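1/ Finished the kids' novel I've been rambling at you about since August! It's called Tikgate, it's by Huguette Boyer, and I have thoughts.

2/ It's 1933, a girl named Skusent lives over a shuttered train station, and every night at 2 a train stops there anyway. She gets on, of course (I would too).

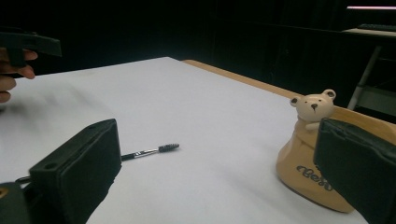
Is it too scary for a seven-year-old?
Mine was fine, but the tunnel chapter is a daytime read if your kid scares easily.

3/ The conductor, Mr. Melnychuk, is my favorite. He's grumpy, he's forever losing his whistle, and he teaches her to read maps by making her draw bad ones. I laughed out loud on the bus.
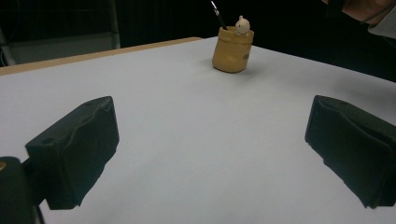

*Little pot, white tabletop.*

4/ My one gripe: the middle drags. It's 200 pages and you could lose the whole goat subplot (sorry, goat fans). Fabrice Delaunay's ink drawings carry those chapters, especially the flooded platform.

5/ What I'd read after it, if your kid is hooked:

- Dedier, her earlier one, shorter and sillier, with a lighthouse

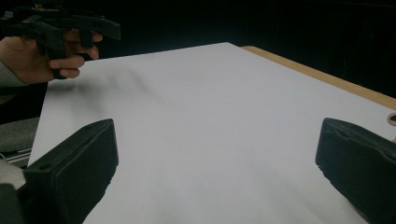
- Any big fat book of train folktales. Ours is 755 pages and doubles as a doorstop

6/ Going back to reread the last chapter now. I still don't know who bought the second ticket!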